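Projects > Trakow > open-day-wipe > README

Nathalie Arsenault, November

# Trakow open-day wipe set

Recorded at the Wevamine open day. Task: wipe up a coffee spill next to a paper cup with a folded blue microfiber cloth.

## Contents

- 60 episodes, 2 camera views
- 3,193 wrist frames

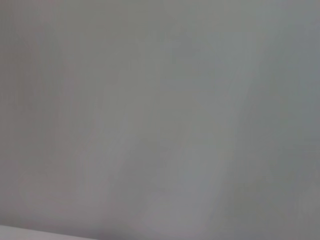
Visitors could stand behind the operator between runs. Jui-lin Chu ran the arm and reset the table.

## Setup

White table, one arm, black gripper.

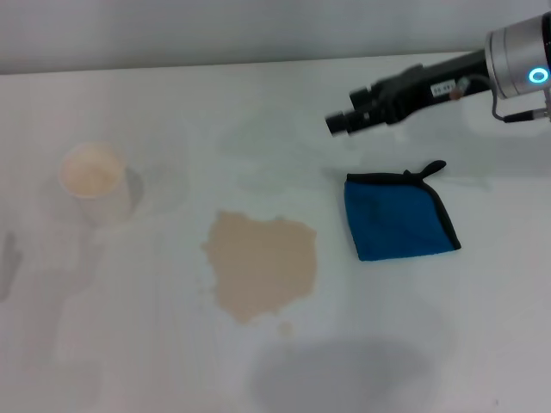
Episodes 1 to 20 are the morning session. Send corrections to Nathalie.

2 comments · 20 shares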